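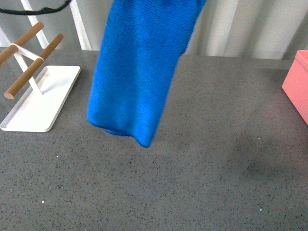
The reporting unit replied that the blue towels still left lint on glassware after a second wash, and asked whether the lot should be withdrawn.

Ticket status: Open – Linens, Bovilport site

Support response: Please do not withdraw the lot yet. Wash five towels separately from cotton items, without fabric softener, and hang them to dry. The Gamage dryer should not be used for this test. The lot contains 600 towels, and a replacement order with Skurnura would take until April.
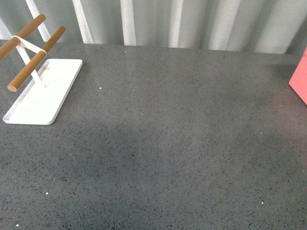 Countertop and stand, Bovilport.

Next action: Site to report the result of the wash test – lint present or absent – under this ticket.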